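How a Robot Learns to Cook Lunch

The Culitz Club meets after school in the cooking room at Rovusmont Middle School. The students in it are ten to thirteen years old. This year they are teaching a robot arm to do small kitchen jobs, like lifting a lid, moving a skewer and turning a knob.

The club calls its robot Nair. It is one arm with a hand at the end, and the hand is called a gripper. It has two flat fingers that open and close. That doesn't sound like much, but try picking up your pencil with only a thumb and one finger. You can do it. Now try opening a jar.

What does the robot see?

Nair has a small camera near its gripper, at the place where your wrist would be. When the arm moves, the camera moves too. The robot's own fingers are always in the picture. This helps it figure out how far its fingers are from the thing it wants to grab.

Your eyes stay in your head while your hand moves around. Imagine if you had an eye on your wrist! The kitchen would swing and tilt every time you reached for something. Nair has to learn that a cooker seen sideways is still the same cooker. 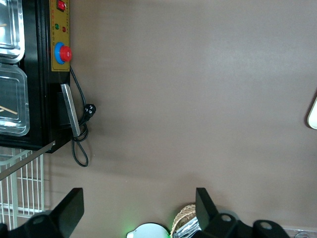 Nair's view of the cooker. The two black shapes at the bottom are its gripper fingers.

Look for the clear lids. Clear plastic is hard for robots. Light shines off it, and the camera also sees the things underneath, like the thin wooden sticks. Is the robot looking at a lid or at a stick? Students had trouble with this too when they first labeled the pictures.

The big red knob is easier. It sticks out, and its color is very different from the yellow panel behind it.

How do you teach a robot?

Nobody types in "lift the lid" and walks away. The students show Nair what to do. One student moves a set of handles, and the arm copies the movement. The computer saves what the camera saw and how the arm moved. One saved try is called a demonstration.

The club wanted 400 demonstrations of each job. By October they had 233 for the lid. Each student drives for a short turn and then trades with a partner, who writes down whether the try worked. Tries that fail get saved too, in their own folder.

After that, the computer studies all the demonstrations and looks for patterns. Then Nair tries the job alone, and the students keep their hands off the handles.

Is it safe?

Pouran Rostami, the teacher who runs the club, has rules. The cooker stays unplugged while students practice. Everyone stands behind the tape line when the arm is moving. One student always has a hand next to the stop button.

What comes next?

In spring the club will take Nair to the Zuredura Challenge, a contest for school robot teams. Each team gets 2 runs, and a perfect score is 800 points. Dropping a skewer costs points. So does bumping a lid.

Esmaeil Sharifi is in sixth grade, and he drives the arm for the knob job. "You have to go slow," he says. "If you go fast, it learns to go fast, and then it misses."

Words to know

Gripper: the part of a robot that holds things.
Demonstration: one saved try that shows a robot how to do a job.
Label: to mark what is in a picture so a computer can learn from it.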